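4. Names for neutral colours in second-hand notices

4.1 Material

The notices used in this section come from Plasell, a free exchange service where households in Girnudton and the villages near it offer goods they no longer want. Notices are short, usually a heading and one or two lines of text, and the person placing one may write whatever they like in the colour field. There is no list to choose from. We took every notice for soft furnishings, bedding and loose covers in which the colour field had been filled in, which gave 3,594 notices in all. Notices placed by shops were taken out first. So were repeats, where the same person had offered the same thing again under the same heading.

Spelling was left as found, except that plain slips were grouped with the form they were clearly meant to be ("beigh", "biege"). Two-part names such as "dark sand" were kept whole for the first count and split for the second. We return to the effect of this in 4.3.

A difficulty with neutral colours is that the thing itself does not settle the matter. A single piece of plain cloth is lighter where it faces the light and darker where it curves away, and a writer who looks at the top of it may choose a different word from one who looks at the fold (Figure 1a). Saturated colours have the same problem in principle, but the words for them are broader: a red cushion in shade is still called red. With sand, khaki, stone, fawn and tan, a small shift in lightness can be enough to carry the object from one name to the next.

Figure 1a. Matte fabric in a tan or sand colour, lighter on the upper surface.

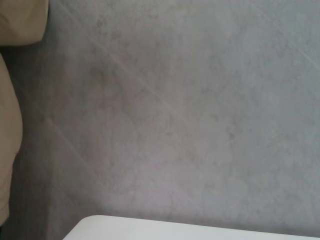 Section last changed: January

4.2 Results for the brown-yellow neutrals

Beige was by far the commonest name in this group, and it was used for the widest range of goods. It appeared with curtains, mattress covers, throws, chair pads and carpets alike. The other names were more restricted. Fawn was nearly confined to carpets and to the older kinds of blanket. Khaki was seldom used for furnishings at all, and where it was, the rest of the notice often mentioned camping or fishing. Sand was found mostly with bedding. Stone was found with curtains and loose covers, and only now and then with anything that goes on a bed.

We had expected that sand and stone would divide by lightness, with stone the darker or the cooler of the two. The notices give little support for this. Where a writer used both words in a single notice, to tell apart two items offered together, the darker item was called stone about as often as it was called sand. What did separate the two was the kind of goods, and probably behind that the wording of the catalogues from which the goods were first bought. The Mazza catalogue, which is widely used in the area for ready-made curtains, has a line named Stone and none named Sand. Many of the curtain notices with "stone" in the colour field name Mazza in the text.

A name taken from a catalogue in this way is still a name in use. A person who no longer has the packaging and writes "stone" has kept the word for years and expects a reader to understand it. We have therefore not removed such notices, though an earlier draft of this paper did, and readers who prefer a stricter count should note that the order of the first few names stays the same either way.

4.3 Modifiers

Light and dark were the most frequent modifiers in both colour groups. Pale was rarer and was used more with grey than with beige. Warm and cool hardly occurred - these seem to belong to the language of decorators and paint charts, and the people who write notices for Plasell do without them. The modifier "sort of" was common enough to be worth mentioning. It always stood before the commonest names (sort of beige, sort of grey) and never before fawn or khaki. A writer who is unsure falls back on the broad word and marks the doubt.

When two-part names were split, beige gained more than any other name, as would be expected from the above. Stone gained nothing of note. "Dark stone" and "light stone" are possible English, but people who reach for stone appear to feel that it is exact enough already.

4.4 Results for the greys

The greys were less varied. Grey itself, with or without light or dark, covered most of the group, followed by silver, charcoal and slate. Silver was used for bedding and curtains with no metallic finish mentioned anywhere in the notice, and we take it to mean simply a light grey in those cases.

A second point about the greys concerns surfaces that are not one even tone. Cloudy or mottled finishes with small differences of light and dark are normally given a single name, as though the surface were flat. Writers do this even where the item is a marbled wipe-down cover or a flecked carpet. The words mottled, flecked and marbled went into the description or were left out, and the colour field said grey. It seems that when contrast is low enough, the eye takes the whole as one colour and the name follows. Figure 1b gives a case of the kind we mean, with lighter and darker patches overlapping and fine lines running between them. The break comes when the patches can themselves be named: a carpet with cream flecks was entered as "grey and cream" or "grey/cream", very seldom as grey alone.

Figure 1b. Low-contrast mottling in a medium grey surface.
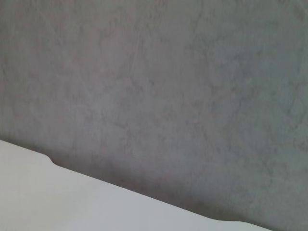 One of the people who answered our follow-up letter wrote that she had never thought of the colour field as a place for describing anything. You put what somebody would say on the telephone, she explained, and if they want to know more they can come and look. Greige is a word she knew from magazines, and she would not put it in a notice because half the people reading would think it was a mistake.

Her answer agrees with the low figure for greige in the notices, and with the general run of the other replies. It also bears on the comparison with Castov, where notices are placed through a printed sheet and the writer pays by the word. There the two-part names almost vanish. Whether this is due to cost or to local habit cannot be decided from the present material, and the Castov notices are too few to be set out in a table. They are listed in the appendix with the original spelling.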